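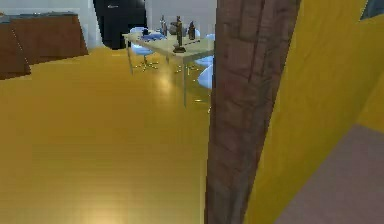 Re: [brondby-users] Building the manual on Windows, index page comes out blank

From: Áine Ó Briain
To: brondby-users
Date: 22 June 2024

Hi Blagoje, hi all,

Kastriot Vukadinović wrote:
> You don't need the full toolchain just to build the manual. Grab
> the docs bundle, unzip it somewhere, run makedocs from the top
> folder and you should get a PDF and the HTML pages. If the index
> is blank, delete the cache folder and run it again. That fixed it
> for me on my old laptop, though I was on the January release then
> and I haven't tried the new one.

I had a go at this last night on my work machine (Windows 10, nothing fancy) and deleting the cache didn't do it for me, sorry Kastriot! I still got a perfectly good table of contents, all the chapters, and then an index page with the heading on it and not a single entry. So Blagoje, you're not going mad.

What I found after a lot of poking around is that the index step is a separate little program, and the installer puts it in a different folder from everything else. The build script looks for it on your path, doesn't find it, writes one line to the log and carries on as if all's well. My log was 339 lines long and the one I wanted was line 297, wedged in between a heap of font warnings, so I'd scrolled straight past it at least twice. Search the log for "indexer" and you'll land right on it.

The way I got it going:

Close any command windows you've got open (they hang on to the old path, and I lost half an hour to that).

Open the environment variables box. The quickest way is to type "environment" in the Start menu and take the first thing it offers.

Edit Path in the top list, the one for your own user. The bottom one needs admin rights, and if your IT people are anything like mine you won't have those.

Add the tools folder from wherever you unzipped the bundle. Mine is C:\Brondby\tools, no backslash on the end. I did try it with the backslash first and the script got grumpy about it, but that may have been something else I'd broken by then.

Open a new command window and type indexer --version. If it gives you a number you're laughing. If it says it's not recognised, have another look at the spelling of the folder.

Delete the cache (Kastriot's right about that part, you do still need to) and run makedocs again.

The second run took a fair bit longer than the first, and I ended up with 121 pages and a proper index at the back. The colours in the code listings came out a bit washed out compared with the PDF on the website, but I can live with that.

One more thing, for anybody who keeps their files under a user name with an accent in it, as I do. The indexer falls over with error 400 if there's anything other than plain letters in the folder name. I moved the lot to the top of the C drive and it behaved itself after that. Vasilis, I think you mentioned something like this when you were setting up Astholm? Was there ever a proper fix, or did you just move everything as well?

I'd also love to know if anyone has this working with the Cunora editor. It has a build button that's meant to pick up makedocs by itself, and on mine the button is greyed out whatever I do. I've pointed it at the script in the preferences, restarted it, and pointed it at the script again with a much sterner look on my face. Nothing. I'm happy enough with the command line but I've got two colleagues who'll run a mile if I show them a black window, so a button would be handy.

If somebody can tell me where the source for the install page lives I'll write up the path business and send in a patch. I had a quick look and could only find the Linux one.

Cheers,
Áine

PS Blagoje, you asked whether the HTML pages need the indexer too. They do, the search box uses the same file.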